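News > Gaming > Lotteries & Bingo

Malevbridge wants a cut of every bingo card, and the halls have until July
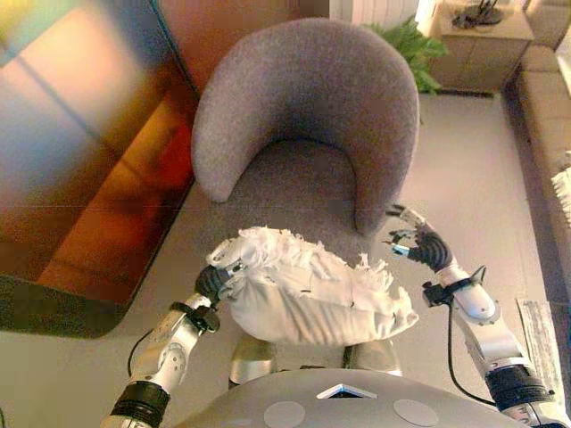

A fluffy white pillow and a gray tub chair.

2 December 2019

I've been covering gambling in this county long enough to remember when the bingo rules fit on one sheet of paper, so bear with me if I sound a little worked up. The Malevbridge town council voted last night to put a local charge on bingo cards and pull-tabs for the first time, and boy, did people show up to argue over it!

The charge is 7 percent of card sales, collected from the operator at the end of each month. It kicks in next July. Small church and school games stay out of it as long as they run no more than 11 sessions a year (raffles are exempt too, which came up about four times because folks kept asking). Everybody else pays, and that means Tavano Bingo on the old mill road and Lins Hall downtown, plus whatever opens between now and then.

There's a second piece that got less shouting but might matter more in the long run. The maximum price for a single pull-tab packet, which the town has held down for ages, gets lifted, and halls will need a separate permit to keep pull-tab machines on the floor. The permit runs $135 per machine per year. I asked the clerk whether that covers the handheld bingo tablets as well, and she said the wording is "under review," so I wouldn't go budgeting on it either way just yet.

I got to the meeting late and ended up standing against the back wall next to the coffee, so I heard plenty of opinions that never made it to the microphone. The one I kept hearing was that players will just drive over to Dullalov, where there's no local charge at all and the jackpots are already bigger. It's a short drive. I've done it myself on a slow night (I lost, thanks for asking).

Lucimara Rezende manages Tavano Bingo, and she was the first speaker up. She told the council her hall isn't against paying something, but a charge on sales hits them before they've paid out a single prize. "Most of what comes in the door goes right back out to the players," she said. "You're taxing the winners' money and calling it ours." She wanted the town to charge the hall on what's left after prizes, the way she says the first draft had it. That got a big round of applause, and one council member did say he'd have liked to see that version come to a vote.

It didn't. The sales version passed after a pretty short discussion, with the argument being that sales are simple to check and after-prize numbers take an accountant. I can see that. I can also see why a manager with a payroll would be steamed about it.

When I caught up with Rezende in the parking lot she was already doing math on the back of the agenda. She figures the hall can raise the price of a full evening packet a bit, or trim the smaller prizes, and she doesn't love either one. "My regulars notice a quarter," she told me. She's leaning toward leaving the top jackpot alone and cutting the early-bird games, but she wants to talk to her callers first.

Lins Hall didn't send a speaker. I left a message there this morning and I'll update this if I hear back.

As for where the money goes, the town says the first $99,000 each year is set aside for road repair and anything over that lands in the general fund. I asked whether any of it would go to problem gambling help, and the answer was that it could be looked at during the regular budget talks. I'd like to see that nailed down, personally. If you're going to lift the price limit on pull-tabs in the same vote, it seems fair to put a little aside for the people who have trouble walking away from them.

Operators have to register with the clerk's office before the charge starts, and the forms should be ready this spring. If you run a game and you aren't sure whether you're under the session limit, call the office and ask, and write down who you talked to. I've seen the definition of a "session" cause more fights than the price of a dauber, and the new ordinance still doesn't say if an afternoon game and an evening game count as one or two.

Filed under: Bingo, Local taxes, Pull-tabs

Related stories
Dullalov racetrack asks for longer simulcast hours
Pull-tab rules: what changed and what didn't
Lins Hall gets its late-night license back
Letters: keep your hands off my early-bird game
Scratch ticket sales slip for a second season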